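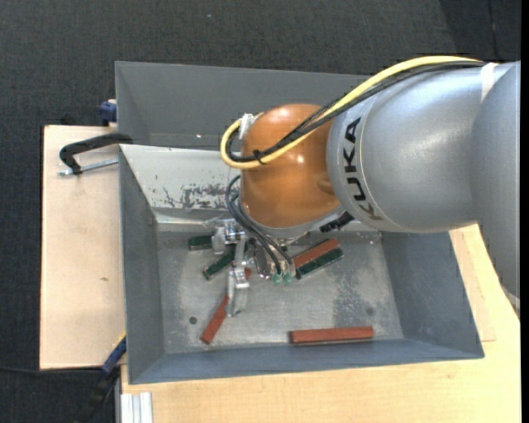 Lawal Idahosa replied to my earlier thread that a smoker running unevenly from left to right has a draught problem until proven otherwise, and that I should stop buying better charcoal and find out where the air was getting in. I have done some of that and would like a second view before I start drilling or sticking anything.

The unit is a Tralleck offset, the long one, with the firebox on the right and the flue on the left. Cook chamber is 1150 mm long inside. Overall length including the firebox and the side shelf bracket is 1332 mm, which matters only in that it fills the space between the shed and the fence and I can't turn it to face away from the wind.

Symptoms. With the firebox door shut, intake half open and flue fully open, the lid dial settles at 110 C. A probe clipped to the grate at the firebox end reads 155 C. A probe at the flue end reads close to the dial. I am using an Iyamu wired thermometer and have swapped the probes over between positions, so I don't think it is the probe. I also put them both in boiling water and they agreed.

Closing the intake brings the dial down but the firebox end stays much hotter than the rest. Closing the flue makes it worse and the smoke turns thick and white. In a strong westerly the whole thing climbs even with the intake fully shut.

Smoke comes out along the front edge of the cook chamber lid, and there is a visible line of light at the join between the firebox and the chamber if I put a torch inside after dark. The bolts there are tight. There was no gasket supplied, and the manual from Skirbridge (where I bought it) doesn't show one.

What I want to know is whether to seal the joins first or fit a baffle first, what to seal with, and whether there is any point moving the flue down to grate level. I have seen the last one recommended a lot but it means cutting steel.

Styliani Moschos

Houda Mahrous

Seal first, then measure again, then decide on the baffle. If you fit the baffle while the firebox is still pulling air through the join you will be adjusting it against a leak that changes with the wind.

Your note about the temperature climbing with the intake shut tells you most of it. A charcoal fire with no air supply dies back. Yours doesn't, so it is being fed from somewhere else, and the places to look are the firebox door, the ash drawer if yours has one, and the join you have already found. The lid leak at the front is on the other side of the fire, so it doesn't feed it in the same way. It lets hot gas out before it reaches the flue, which weakens the draw along the chamber and leaves the far end cooler.

For the join between firebox and chamber:

Let it go completely cold and empty the ash. Undo the bolts and pull the firebox away. It is heavier than it looks and will drop when the last bolt comes out, so put blocks under it first.

Wire brush both faces back to sound metal. Remove any loose paint, as sealant will only hold as well as whatever it is stuck to.

Use flat woven glass fibre stove tape on the face, with a thin bed of fire cement or high temperature stove adhesive. I used the Plunditia tape in the 20 mm width and it covered the flange on mine without overhanging. Measure yours before ordering. Wear gloves and a mask when cutting it, and keep the cut ends away from the inside of the chamber.

Refit the bolts finger tight all round, then tighten them in opposite pairs. If you do one side up hard first the plate bends and you get the gap back.

Do not use ordinary bathroom or builders' silicone here. The red high temperature type is often suggested, but the firebox flange runs hotter than most of them are rated for. It is suitable for the lid if the tube states it is food safe once cured and gives a rating above your cooking temperature. Read the cure time on the tube and observe it, then run the smoker empty for a few hours before any food goes in.

For the lid, self-adhesive felt gasket made for smokers is easier than silicone. Clean the lip of the chamber with methylated spirit or acetone, outdoors and with the smoker cold, and let it dry fully before sticking the gasket down. Fit it to the chamber lip and not to the lid, otherwise it catches on the food when you open up. The lid may not sit flush afterwards. A pair of toggle latches on the front will pull it down. Check for a twist in the lid before you drill for them, by laying a straight edge across the front.

The baffle. Some difference between the ends is normal on any offset of this pattern and you will not get rid of all of it. A plain steel plate hung below the grate, starting at the firebox opening and angled slightly down, stops heat going straight up at the hot end. Use bare mild steel, never galvanised. Zinc coating gives off fumes when it gets hot and has no place inside a cooker. Rest the plate on the grate supports to begin with and don't bolt it until you have found the position you like. Leave the area at the sides clear. If you block too much of the opening you will get the thick white smoke you described with the flue closed, for the same reason.

Leave the flue fully open for all of this and control the fire from the intake only. I would leave the flue where it is. Lowering the exit to grate level can be done without cutting, with a short length of plain steel duct or bent sheet pushed up into the flue opening from inside, and you can take it out again if it makes no difference.

As to the wind, a sheet of steel or cement board standing clear of the intake side will do more than any setting on the damper. Don't put it hard up against the firebox and don't use timber. If the gap between the shed and the firebox is small I would be more concerned about that than about the temperature spread. What is the shed made of?

Thérèse Tremblay

I put foil along the lid and turned the meat round halfway. Works well enough. Never bothered with the rest of it.

The dial on these is rubbish anyway, ignore it and go by the probe at the grate.

Maribeth Yap

Agree with most of what Houda has put, with one correction and one addition.

The correction is on the tape. Fire cement on a thin steel flange will crack after a few cooks because the plate flexes when it heats and cement doesn't. Tape clamped dry between the faces holds up better on the thin-walled models. If the gap is uneven, double the tape at the wide part. I did mine with cement in August and had it apart again before the clocks went back.

The addition is that you should check the smoker is level along its length before doing anything to the inside. Grease should run to the drain. Mine had one leg sunk into the gravel on the firebox side, so the fat ran back towards the fire and flared, and I had put the hot reading down to draught. A paving slab under each pair of legs sorted it.

Also clean the old grease off the chamber floor at the firebox end before your next test, or you will be measuring that as well.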